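2020-07-04, Saturday, shop closed to customers

Stone bench notes. Carrying on from the last page, where I ran out of room in the middle of the sealer test.

Marble offcuts are from the Štěpánek yard, white with gray veining, all from the same slab. Cut to 70 mm squares on the wet saw, honed, then dried on the rack. I marked the backs in pencil this time. Marker bled through on the last set and we lost the labels.

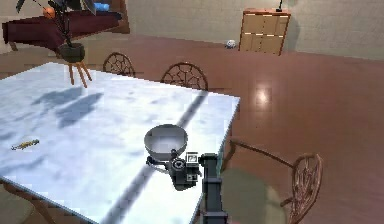
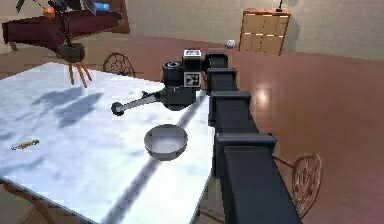
White marble top in both of these. The next one is the glass-paned door.

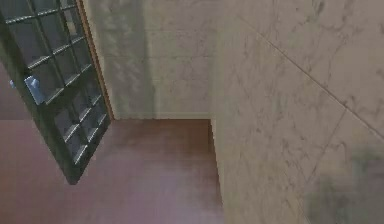 Sealers on test are Wimow (solvent base) and Brasta (water base). One set left bare. Two coats each, wiped on with a lint-free rag, excess off after 5 minutes. The Brasta can says to leave it longer, but on honed stone it dries to a haze if I do that, and then it has to be cut back with a white pad. Wimow is more forgiving but stinks up the whole room. Ran the extractor until lunch.

Stain spots: olive oil, black coffee, red wine, lemon juice. Watch glass over each so they don't dry out. First wipe after 2 hours, then a fresh spot on the other half of the tile to stay on overnight.

After the first wipe:
Bare: oil has gone in, dark ring. Coffee left a tan mark. Wine worse than coffee. Lemon etched, as expected.
Wimow: oil clean. Coffee clean. Faint pink from the wine, only shows against the window. Lemon etched.
Brasta: slight shadow under the oil, might be surface damp, check again when dry. Coffee clean. Wine about the same as Wimow. Lemon etched.

None of these will stop acid and we should stop letting customers think so. The wording on the quote sheet still says "protects against spills." Change it to "slows staining" and add a line about lemon and vinegar.

Weighed the bare tiles before and after soaking for the absorption figure. Tile 3 came out at 149 g dry, and then I got a different number after moving the scale, so the scale needs leveling before I trust any of it. One foot is loose. Put the soak results aside and did not write them up. Redo the whole set once the foot is fixed.

Poultice on the old oil mark (the big offcut by the sink): baking soda paste, taped under plastic. Pulled the first one off this morning. Lighter in the middle, edge still plain to see. Mixed a second batch a bit stiffer, since the first one slumped. If the second doesn't shift it I will try the acetone mix, outside.

The Sketa honing pads are nearly done. The coarse one is glazed over and skates on the stone. Dressed it on the brick and got a little more life out of it, enough for the last few tiles. Order another set, and get the backing plate at the same time, the hook side is worn flat.

To do:
Wipe overnight spots first thing, before the saw goes on
Look at the Brasta oil shadow again under the lamp
Scale foot
Empty the slurry bucket, it is over the line
Keep one sealed tile of each back for the August recheck, on the top shelf, out of the sun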